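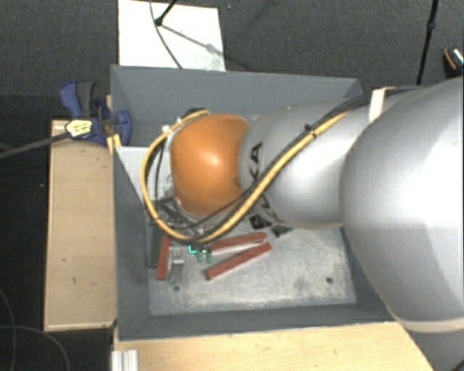 Three reddish-brown bars on the floor of a gray bin, with the yellow cable looping overhead.

The Second Life of a Gray Bin

There is a kind of person who can't walk past a good bin, and I'm afraid I have been one since childhood, when my grandmother kept her clothespins, her seed packets and most of her correspondence in containers meant for something else. So when I was invited to spend a few days in the parts hall at Urnavitz, a long brick building on the edge of Beletcombe with a roof that ticks whenever the sun comes out, I went along happily and spent far more of my time looking into bins than my hosts had planned for.

A good workshop bin has sloping walls. You may never have given this a thought (I hadn't), but a piece that gets dropped against a sloping wall slides toward the floor, where it can be reached, while a piece dropped against a straight one tends to stand up in the corner and sulk. The floor matters just as much. New metal has a shine that everybody admires for a week or so, and then the scuffs start, and the whitish wear marks, and before long the whole surface goes a mottled light gray, like the bottom of a favorite roasting pan. People in the hall are fond of that look. A shiny bin, I was told more than once, is a bin that hasn't done anything yet!

The hall owns 326 of them. They came in October from Rarkoston, a firm that had closed its stamping shop and was glad to see them go in one load, and it took seven trips with a hired truck to bring them all across the river. Some had dents, which were knocked out, and some had old paper labels, which had to be soaked off with warm water and patience. I have soaked enough jam jars in my life to feel for whoever got that job.

What goes into the bins is plain stuff for the most part: bars, brackets, short lengths of this and that. I grew especially attached to the reddish-brown bars, which look so handsome against all that gray. Lay a few down on a pale, worn floor and they have the warmth of old brick after rain. The hall's rule is that no bin carries more than 30 pounds, however much room is left in it, and I wish somebody had applied the same rule to the boxes of books I moved last spring.

Then there are the cables, and here I must confess to a new enthusiasm. On the orange and silver KUKA arm, a thick yellow one makes a great generous loop around the orange cover, with a bundle of thinner black ones traveling across the silver part of the arm, held by a small black tie. Anyone who has fought with the cords behind a television will look at it with envy. A cable needs slack where things bend, one of the fitters explained to me, and a firm hold where they don't, and I went home and redid the back of my desk that very evening.

The hall opens its doors to visitors on 3 March 2022, with room for 100 people and coffee from the Savolainen bakery next door, whose cardamom buns deserve an article of their own. Wear flat shoes, and leave a little time for the far end of the building, where the emptied bins are stacked by the window and the afternoon light comes in across them.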